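Club delivery bot swerves toward the curb on a sunny path. Camera or steering?

Dayana Lozano
November 21, 2022

Our robotics club has a small white car-shaped bot for the Plosta challenge. It has to follow a paved path with a raised curb on the right. Indoors it's a saint. Outdoors it picks the curb as its life partner.

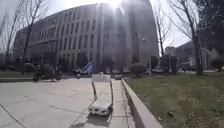

I've already swapped the steering servo and had words with it. Exposure is on auto, and the line finder uses edges only. We have 3 weeks and no budget.

Anselmo Cusi

Low sun, pale concrete, auto exposure. Your edge finder is also going to love every expansion joint in those slabs, especially the diagonal ones. Crop out the sky, fix the exposure for the pavement, and ignore any line that isn't close to your heading. Ours quit chasing joints after that and found new ways to embarrass us. 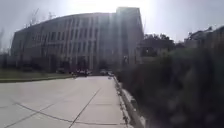

Pavement joints, with the curb on the right

If it still swerves, log the steering command. When the command is straight and the bot isn't, go back to the servo.

Johannes Magagula

Have you tried it in July? Kidding. Check the battery.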